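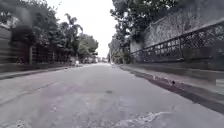
**Maëlys Corbineau**
Technicienne auscultation de chaussées, Ploltthorpe

Depuis juin, le premier tri des dégradations ne passe plus par nous. Vikstead reçoit les vues de chaussée, les découpe en tronçons, propose une classe (fissure transversale, fissure ramifiée, faïençage, arrachement, nid-de-poule) et une gravité sur trois niveaux. Le technicien ouvre ensuite une file de validation. Auparavant, il ouvrait un tableur vide et saisissait tout, abscisse comprise.

Le lot de Mullthorpe comptait 715 tronçons. L'équipe était de six personnes à la saisie, elle est de trois à la validation. Les autres sont passées au contrôle terrain et aux carottages. Deux l'avaient demandé, la troisième non, et elle l'a fait savoir en réunion de service. Aucun poste supprimé à ce jour ; les fiches de poste, elles, n'ont pas encore été réécrites, ce qui bloque la révision des coefficients.
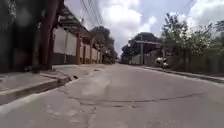
Maëlys Corbineau

Les fissures franches posent peu de difficultés. Une transversale qui traverse la voie avec une branche qui redescend est proposée en « ramifiée », on vérifie le point de départ de la branche et on valide. Le geste prend quelques secondes. La fatigue vient de la répétition : après deux heures de propositions correctes, on valide aussi la suivante, même fausse. Nous avons donc limité les séances à 90 minutes et fait injecter des erreurs volontaires dans la file. J'en ai laissé passer 11 sur le premier lot.

Autre changement, le vocabulaire. Chacun avait ses habitudes pour « usure » et « arrachement ». Le logiciel impose un seul seuil, réglé dans le module Văn, et quand on le déplace tout l'historique bouge. La personne qui tient ce réglage a pris de fait un rôle d'arbitre, sans le titre.
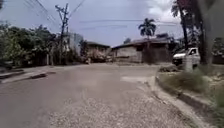 Mon travail porte surtout sur les surfaces à granulats apparents, la classe où le taux de correction reste le plus élevé. Le modèle cherche des contours nets ; la perte de matière progresse par plages, sans bord. Sur une voie en béton clair et poussiéreux, avec du gravillon libre étalé du milieu de la voie vers la bordure de droite, il faut séparer ce qui est posé sur la surface de ce qui s'en détache, et une vue seule n'y suffit pas. Je classe « à revoir sur place », avec l'emprise tracée à la main.

Ces renvois comptent encore comme du retard dans l'indicateur hebdomadaire. J'ai demandé une colonne séparée pour la prochaine version de l'export.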